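7 mai 2018. Essais de colle d'amidon, lot Pirnard

Reprise de la série avec l'amidon de blé Pirnard, après l'échec du lot Grella (grumeaux, prise trop rapide). But : une colle réversible pour doublage de papier, étalable à la brosse sans cloques.

Pesée : 200 g d'amidon, 961 g d'eau déminéralisée. Masse totale en casserole avant cuisson : 1 161 g. Après cuisson : 1 060 g, soit 101 g de perte par évaporation. Trop. Abbas Zamani couvre à mi-cuisson, à reprendre.

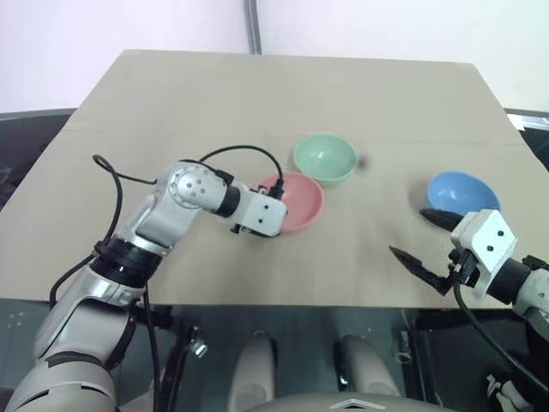 Gélification nette vers la fin de la montée en température, pâte translucide, pas de dépôt au fond. Passage au tamis de crin deux fois. Le second passage n'apporte presque rien.

Dilution : 100 g de pâte, eau ajoutée par petites quantités jusqu'à consistance de crème liquide. Noter la quantité d'eau la prochaine fois, oublié ici.

Application sur chutes de japon mince. Adhérence correcte, léger gondolage dans le sens travers. Ridwan Krishnan propose d'humidifier le support avant encollage.

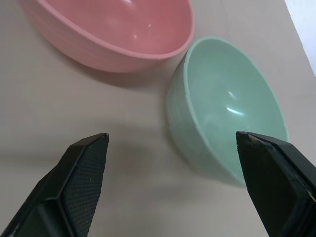 ## À faire

- Refaire la cuisson couverte, même pesée.
- Comparer avec la méthylcellulose Zavis, reste un fond de pot.
- Test de réversibilité à l'eau tiède sur les chutes sèches.
- Demander à Hartono le délai pour le japon 9 g, stock juste jusqu'en septembre.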